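Nest Box Monitoring: Changes to the Recording Sheet

The nest box records for the Magalhães tract have been entered through the end of the season and checked against the paper sheets. The file now holds 1,039 visit entries. Of these, 883 could be used without correction. Most of the rest had a missing time, a missing box number, or a stage code that did not match the count written next to it.

The most common fault was in the egg column. Observers left it blank both when a nest held no eggs and when the contents could not be seen. The two cases have to be kept apart, because a blank read as zero moves the estimated laying date. From now on, write 0 for a nest seen to be empty and U for a nest whose contents were not seen. Do not leave the column blank.

Tree Swallow boxes along the Cavine ditch will be visited every 6 days, as before. Boxes with chickadees or House Wrens keep the same interval until the young are feathered. After that point the box should be watched from a distance and not opened, as late checks can cause early fledging.
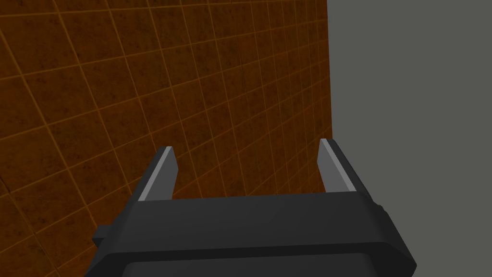 Spyros Janevski writes that the distant watch is hard to carry out at the north end of the ditch, where willow growth hides the box entrances from the path. He asks whether adults carrying food toward a box may be entered as an active nest. They may, under code AF, provided the bird is seen to enter. A bird that only lands on the roof or the pole should go in the remarks.

Two other points came out of the check. Second broods must be given a new line and a new nest letter, even when the old nest cup is reused. Predator guards found loose should be noted with the date, and the note repeated until the guard is fixed — several entries from April mention a loose guard once and then nothing further.

The revised sheet is dated 4 August 2024 and replaces all earlier versions. Paper copies are in the box at the Flarunska trailhead. Completed sheets go to Luana Barbosa, and questions on the codes to Zuleica Paiva.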